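**Prerno opens orders for home laundry service built on a humanoid robot**

29 March 2025

Prerno has started taking orders for Lolla, a subscription service that puts a two-armed humanoid robot to work on household laundry. The first homes are due to be connected in April.

Under the plan, Prerno supplies the robot, the control software and a support line. Customers pay 1,477 dollars a month on a minimum term of 4 months. The price covers setup, one floor plan of the home and all repairs. Moving the robot to a second address costs extra, and the company has not yet published that fee.

Lolla launches with 15 household tasks. Most have to do with clothes: picking garments up from a bed, putting them in a basket, carrying them to a washer, and closing the door. Folding is not on the list. Prerno says it will be added in a later update but gives no date.

The pickup task is the one the company has put at the front of its sales material. A customer names the bed and the basket during setup, and after that the robot is meant to treat any loose garment on the bed as laundry unless it is told otherwise. Shirts and towels are supported. Duvet covers and anything with a hanger still in it are excluded.

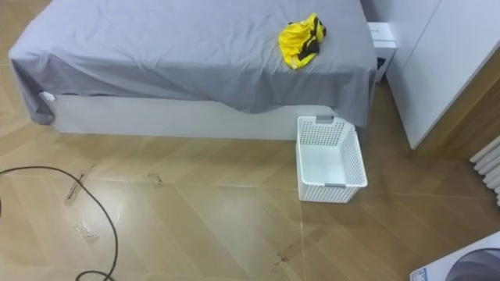

Tamura, a rival supplier of home robots, questioned whether picking up clothes was worth a monthly fee of that size. One garment on a plain sheet is the easy case, the company said in a written comment, and buyers should ask for a trial with a full day's clothes on a patterned blanket before they sign. Tamura does not offer a laundry service of its own but sells a kitchen package at a lower price.

Prerno replied that trials are available. Interested households can book a session in the company's demonstration room in Mindov, where they may bring their own clothes and bedding. Each session lasts two hours and is free, though a deposit is taken when the appointment is made and returned afterward.

The robot works tethered in the demonstration room. The version delivered to customers is to run on a battery, with a stated working time of 8 hours between charges. That figure has not been checked by an outside lab. Prerno said test results would be sent to customers before delivery.

The contract also sets some conditions on the home. Floors must be hard and level in the rooms where the robot works, and the basket has to stand within reach of the bed. Stairs are not supported. Households with children are asked to run the service only when an adult is in the same room, and the stop control must be kept within that person's reach. 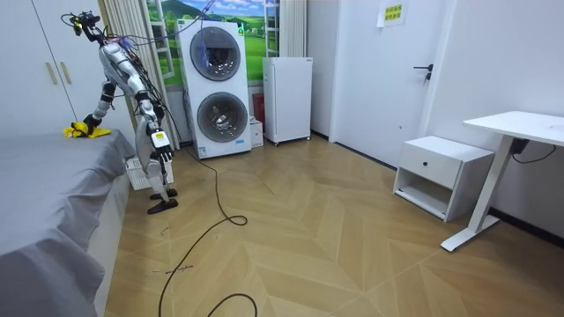

*The pickup task under way in Mindov, with the robot's hand on a yellow cloth at the corner of the bed.*

Orders can be placed through Prerno's website or at the Mindov room. A customer may cancel without charge up to the day of installation. After that, the full minimum term is due.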